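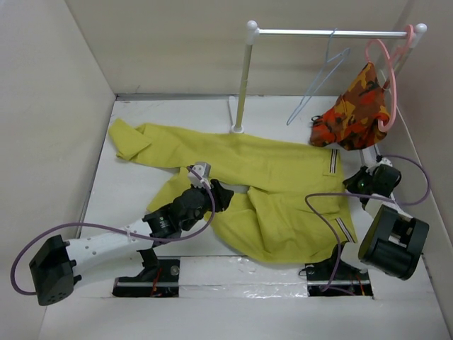
Vimthorpe Textiles Group, Garment Handling

Category: Datasets > Household > Laundry
Reading time: 2 min

# Hadolix: crumpled tops, one at a time

Hadolix is a collection of 947 recordings of clothes being dealt with on a plain white floor. Dealt with covers a good deal. Some get folded, some get hung on the small rack at the back, and some get moved from one heap into a slightly different heap, which we have labelled `rearranged` after a long argument with Huệ Hoàng, who wanted `worse`.

Most of the wardrobe is tops. The mustard one with the striped trims is `top_08` and has its own following in the office. Xuân Lò calls it chartreuse in her notes, so the colour field accepts both. Please don't send us a correction, we have had them from both camps.

## What's in it

- 947 recordings, one garment each
- 559 of them start from a crumple, the rest from a garment laid more or less flat
- 9 label files, one per garment type, plus a `readme_old.txt` we keep meaning to delete

Labels are plain CSV. The columns are `garment_id`, `colour`, `start_state`, `end_state`, `trim` and `remarks`. The last is free text and varies with the time of day it was written. Anything entered after 4 pm should be read kindly.

## Start states

`crumpled` means folds in the middle and no honest guess at where the sleeves are. `draped` means part of it is over something. `flat` means flat by the standards of people who don't own an iron.

Striped trims get their own column as they are easy to mistake for one another. A stripe may be a cuff, or a band that merely looks like a cuff. Where we couldn't tell from the view, `trim` says `unsure`, and you are welcome to do better.

## Known problems

White shirts on a white floor. We know.

The `hung` label was used loosely before version 8. A garment with one shoulder on the rack and the other on the floor counted as hung in November and doesn't now. The Trallano subset still follows the old rule.

Socks were left out. There is a separate folder called Fagerlund with some socks in it, unpaired, and no labels.

## Using it

Free for research and teaching. Keep the garment IDs if you republish, and mention Hadolix somewhere people will see it. Label fixes go to Huệ, missing files to Xuân.

Contact | © Vimthorpe Textiles Group | Back to top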